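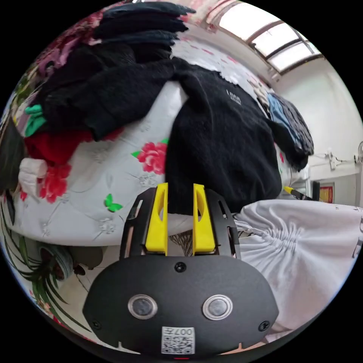

Uda House Rooms Laundry Gallery Contact

Uda House > Gallery > Back bedroom > Folding day

Folding day in the back bedroom

The back bedroom is where the clean clothes end up. It has the biggest bed in the house and good daylight until nearly four, so everything is carried up, put on the bedspread and sorted from there. This page covers one Tuesday in December. Text is by Aslı Ağca. Erdal Öztürkmen did most of the folding.

The black sweater
Knitted, a little fuzzy, with a small white logo high on the chest. Knits are done first, flat on the bed. Sleeves go in behind, then the hem comes up to the collar. We stopped hanging sweaters two winters ago after the shoulders stretched on three of them.

The bedspread
White with red flowers, green leaves and a green butterfly. Aslı bought it at the Fekero outlet for 410, and the matching pillowcases were another 65. It washes well at a low setting. The red has not run so far.

The dark pile
Dark clothes are kept together from the wash onward. Denim is folded in thirds and goes on the bottom shelf. Textured knits are laid over it, with the small pieces last.

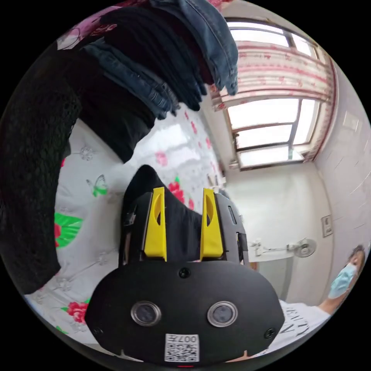

Small black pieces take the longest. Socks are matched by the window, where black and navy can be told apart – under the ceiling light they look the same. Anything without a partner goes in a bag on the door and gets another look the next week.

The window corner
Dark brown window, white and pink patterned curtain. The fan on the wall is used in summer and on days when something comes up from the line still damp. Umut Demirtaş wired it in when the room was painted.

Where it all goes
Sweaters to the hall closet, denim to the low shelf, socks to the top drawer. The pink things belong to the kids' room and go across the landing in one trip.

Recent galleries
The hall closet, emptied and refilled
Ferhat Ekinci's shoe rack
Curtains: taking them down and putting them back
Recep Ersoy mends a zipper
Kitchen drawers in March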